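Stop making me download an app to park

Two apps on my phone for parking. Two. Same town. Noltell does the lots by the river, Rendico does everything north of Damasceno Street, and if you get them mixed up you pay a stranger's lot and get a ticket for your own. Ask me how I know.

The old meters took quarters. You put them in, you walked away. Now it's a login, a password with a symbol in it, a code texted to you while it's raining. My mother won't drive downtown anymore. Not worth it, she says, and she's right.

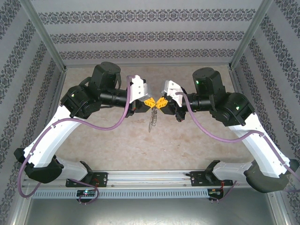
Two arms meeting over a small twisted piece.

And the fees. Parking is 3 dollars, fine, but then there's a "convenience" charge on top. Convenient for who? The city says it got 237 complaints last year. I'd bet most people never even got that far – the complaint form is in the app too.

I talked to the woman who runs the Lindetti bakery and she figures she's lost some 400 lunch customers since March. People circle, cant find a signal, go to the mall.

Bring back one machine per block that takes coins and cards. Keep the apps for those who like them. That's the whole ask – council votes on the new contract next month and teh agenda has it as a routine renewal. Go and say something.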